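Second build session at the Vulenthorpe club, and most of it went on the hand-held gripper. We are a small group, and the aim this term is to record enough demonstrations by hand that a policy can be trained on them by December.

Forough Fallahi had gone through our first batch, all 102 takes, and thrown out 36. The usual fault was tracking. When the wrist turns too quickly the marker on the finger blurs, and the jaw width for those samples is a guess.

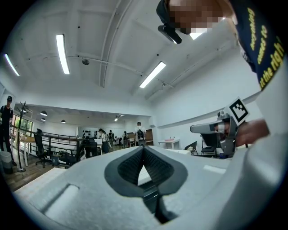
We tried two fixes. The first was a shorter exposure, which helped but made the picture noisy. The second was simply to move more slowly - dull, but it cost nothing. I did 12 takes at the slower pace and the marker was found throughout in all but 2.

Still to do: the calibration script writes its file to the wrong folder if you run it from the Zotusach directory, and the time stamps drift on long takes. I'll look at the drift first.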